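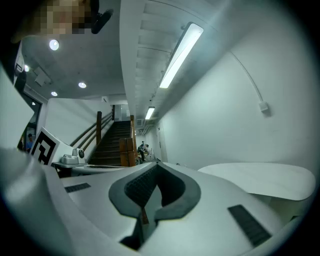 Page last updated: August 10, 2025

About us

Hello, I'm Siham Haddadin, and I run Honetti, a small language school on the first two floors of an old draper's shop in Warkow. We teach Spanish, Indonesian and Arabic to grown-ups, mostly in the evenings, with a couple of daytime classes for people on shifts. If you've found us by looking for the children's club, that moved to Jaselberg in March and they have their own website now.

I never planned on a school. I was teaching Arabic to two neighbours at my kitchen table, and then one of them brought her sister, and the sister brought her whole choir (they had a concert piece they couldn't pronounce). My kitchen is not big! So I went looking for a room, found one I could just about afford, and put up a card in the library. The first term we had 18 people and one whiteboard pen that worked.

Octavio Benítez joined me the year after. He teaches our beginners' Spanish and he's very good with people who were told at school that they had no ear for languages. Nélida Bravo takes the intermediate and conversation groups. They come from different countries and disagree about nearly every word for food, so if you move up from his class to hers, expect to relearn how to ask for beans. Syahrul Sembiring teaches all the Indonesian, and writes his own course books too, because he couldn't find one he liked. You get yours on the first night and it's included in the fee.

Then there's Conall Tierney in the office. He answers the phone, sorts out the timetable and will tell you kindly but firmly if you've put yourself in the wrong level. Do listen to him. People nearly always go in too high, me included when I started Spanish with Octavio.

How the classes work: a term is 14 weeks, one evening a week, and we stop at ten people to a group. We talk a lot and write a little. There's homework but I won't chase you for it. We don't do exams here, though if you need a certificate for work or a visa, Quezada College across the river runs the proper ones and we're happy to help you get ready.

You can come to a first class free and decide afterwards. Please do ring first so we know to put a chair out. If you miss a week, ask your teacher for the notes, and if you miss three, Conall will probably ring to see if you're all right.

We also have a lending shelf, which began as one box of my old novels and has got rather out of hand. Last time Nélida went through it there were 1,802 books, counting the dictionaries. Anyone can borrow, student or not. The Arabic poetry is popular, the Indonesian thrillers even more so, and I'd love the second volume of the blue grammar back if you have it.

Fees are on the timetable page. We keep a small fund for people who can't manage the full amount, and you only need to have a quiet word with me or Conall about that. The autumn term is open for booking now and beginners' Spanish always goes first, so don't leave it too long if that's the one you're after.

Siham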